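Folding by Hand: Our Paper Project at Fliverville

3. What we did

By August we had settled on paper folding, mostly because it costs next to nothing and you can do it at any table you happen to be sitting at. We had wanted to build a loom first (our first plan had a very long shopping list!), but the loom would have eaten the whole budget and most of the hallway too.

We tried four models, starting with a plain boat and ending with the Satar star, which starts out as a long narrow strip and gave all of us trouble. A strip like that wants to slide away from you, so we got into the habit of pinching the fold with one hand and keeping the other one flat on the table close by. Plain white paper was the kindest to learn on, and I still like it best.

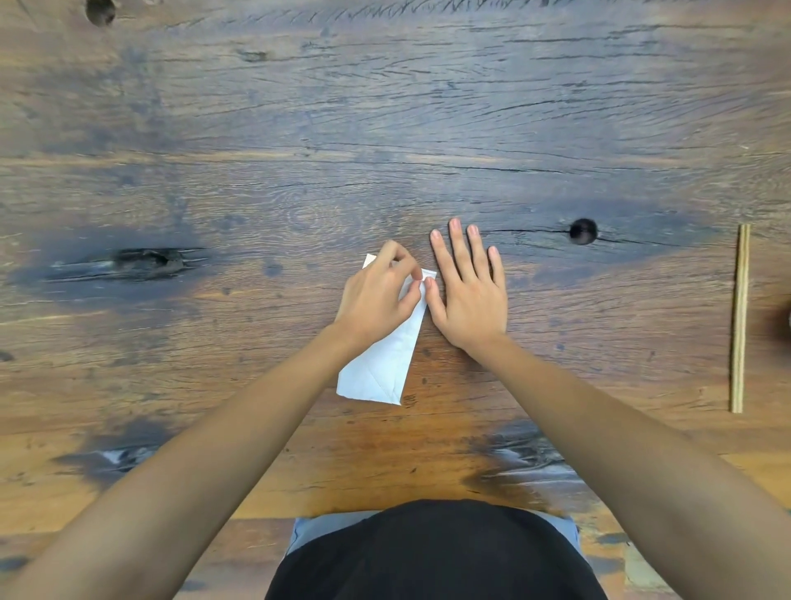
The part I enjoyed most was how quiet everybody got after the first 20 minutes or so of chatter. You get one corner to meet another, you press down, you run a thumbnail along it, and then you look up and it's nearly time for lunch.

Our worst problem was thickness. Once a strip has been folded over a few times the layers start pushing back, and the points go soft and a bit sad looking. The Riedl paper we bought second was thinner and helped a lot, though it tore more easily when we had to unfold a mistake.

4. What we made

We finished 200 stars and strung them up in the Cudunel reading room, where they are still hanging as I write this. Next year's group would like to try for 3,000, and I wish them very strong thumbs.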